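Ticket 1590 — Plaid tablecloth, finish going tacky after takeout nights
Status: Resolved
Opened by: Rocío Campos
Handled by: Wendelin Zaugg, Sellov Home Care
Product: Flelik wipe-down table cover, square, yellow and white plaid with flowers

Rocío Campos wrote:
Hello, and thank you in advance for reading all of this, I know I go on a bit! I bought the cover in July for the square table where we all eat, and I love it dearly — the little flowers cheer up the whole room. My trouble is that after every takeout night the top goes tacky. I wipe it, it feels fine, and by the next morning my sleeve catches on it again, mostly toward the front where the food gets set down. I have tried dish soap, then more dish soap, then the Lozano spray my sister swears by. Is the cover faulty, or is it me?

Wendelin Zaugg replied, 26 September 2020:
Dear Rocío, please don't apologize, a long message saves me asking twice. I don't think the cover is faulty. Tackiness that comes back overnight is nearly always soap or spray left behind on top of a little grease, and each new round adds to it. Could you tell me how much water you use, and whether you wipe before or after the trash is picked up?

Rocío Campos wrote:
Well, now I'm blushing. I clear a spot, wipe it, push things over and wipe the next spot, so I suppose I am moving the sauce around. As for water, hardly any, just a damp sponge and a good squeeze of soap.

Wendelin Zaugg replied:
Thank you, that is just what I needed, and what a pretty pattern it is. Please try it in this order and let me know how you get on:

1. Take everything off before any cloth touches the table. Cans and clear takeout containers first, kept upright in case there is a drop left in them, then the wrappers and paper cards.
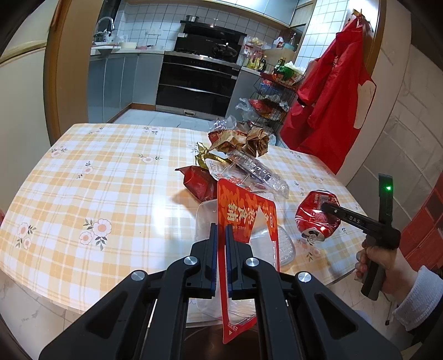 2. Shake out the crumbs, or brush them into your hand. Go gently around the corners.

3. Mix one small drop of dish soap into 900 ml of warm water and wipe the whole cover, edges included. Leave the Lozano in the cupboard for now.

4. Go over it twice with plain water and a clean cloth. I know it feels like fussing, but please do both passes.

5. Dry it with a towel and leave it bare overnight.

Rocío Campos wrote:
Bare overnight, and this morning my sleeve slid right across! The front took a third rinse, but it feels like it did in July. Should I buy the Darham polish as well?

Wendelin Zaugg replied:
I'm so pleased! No polish, please, it would only leave another layer. Closing this one now, but do write back under the same number if it returns.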